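From: Aileen Tolentino
To: erkatum-methods
Subject: Re: [erkatum-methods] Pose dropouts in the kitchen set

Emmett Boateng wrote:
> I re-ran the November kitchen demos through the Orkier tracker and
> get long gaps in gripper pose whenever the operator is close to the
> appliances. Is the problem the marker detection or the visual
> odometry? If it's the markers I would sooner drop those episodes
> than interpolate. Also, did anyone check whether other people in
> the room bias the map?

Emmett,

Mostly the odometry. I went through the kitchen set by hand and found 137 episodes with at least one gap longer than nine frames. In 69 of them the gap begins while the wrist camera is within arm's length of a large pale surface, so the tracker has very few corners to hold on to and the scale starts to wander. Marker detection was fine in nearly all of those.

On your second question, the room was busy. Two wrist views from the same session:
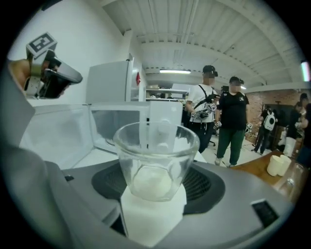
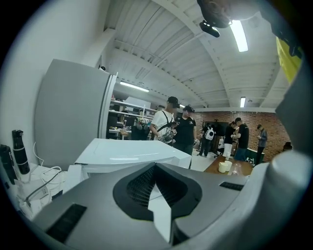
The default Orkier settings keep up to 3,000 features per keyframe with no masking, and a fair number of those end up on clothing and backpacks. When a person stands still for a while their features get promoted to the static map, and when they walk off the optimizer spreads the error over the neighbouring keyframes. I tried three things:

1. Person mask before feature extraction. Removes most of the slow drift. Does nothing for the gaps.

2. Fixed mask over the gripper body. Needed regardless. Elias had this in the Grinska branch but it never got merged, and the outline has to be redrawn if the camera mount is changed.

3. Mapping pass first, then localization only. This closes most of the gaps, provided the mapping pass covers the brick wall and the ceiling beams. Both have plenty of texture and neither moves.

With all three on, the remaining failures are fast rotations, and I would drop those. I would not interpolate across anything longer than nine frames; the Agbayani policy trained on interpolated poses overshot on approach in a way the other one did not.

One caution about option 3. The map has to be rebuilt if the furniture is shifted. Rosário reused an old map after the table was moved and got a constant lateral offset, which looked like a calibration fault and cost us an afternoon.

Masks and config are in the shared folder under kitchen_v2. Ariel is re-running the full set tonight and will post the per-episode error table to this list. Please hold off on deleting anything until that is up.

Aileen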